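Brunham Bags: data card

3 min read

Notes on the soft bag set. Covers what's in it, how the bags were picked, how the labels work. Written in a rush before the 10/31/20 freeze so expect gaps.

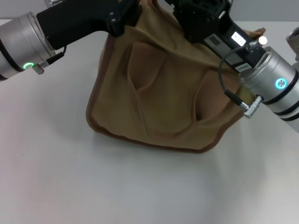

Bags only. No boxes, no hard cases, no purses with frames. Cloth totes, drawstrings, canvas shoppers, a few padded pouches. Most came from the Usar market stalls, the rest from a closing-down sale in Plandenberg. Washed once, not ironed. Please don't iron them, the creases are half the point.

What's in it

- 1694 clips, one bag each
- 1321 with fold labels done, rest still to do
- plain tabletop throughout, no tablecloths
- colours lean heavily to tan, cream and navy (sorry, that's what the stalls had)

Tasks

Open, fill, lift, empty, fold flat. Filling is always dry goods: rice bags, tea towels, paperbacks. Lift is by the top edge or the handles, see the "grip" column. Empty means tipped out, not picked out item by item. Fold flat is the one people get wrong, it means flat enough to stack, corners don't have to match.

Labels

"crease" = a fold you could run a finger along. "pucker" = bunched cloth with no clear line. Piped edges get there own label, "piping", because they hold a curve when the panel goes slack and that was muddling the crease counts. Lining isn't labelled at all.

If a bag is gathered at the top and you can't see the opening, put "mouth: hidden". Don't guess.

Known problems

- Zips. 2 of the padded pouches have zips that stick, left in
- dark navy bags: folds hard to see, labels poor
- "canvas" was used loosely at the start, some are probably cotton twill
- a batch from November last year has handles marked as straps, to be fixd

Size

Target is 3000 clips. No date for that.

Use

Fine for teaching and research. Credit the set by name. Spare labels sheet is in the docs folder, the Vukadinović layout, older one is out of date.

Related

- Brunham Towels: data card
- Usar market buying list
- Plandenberg cupboard set, notes
- How we label creases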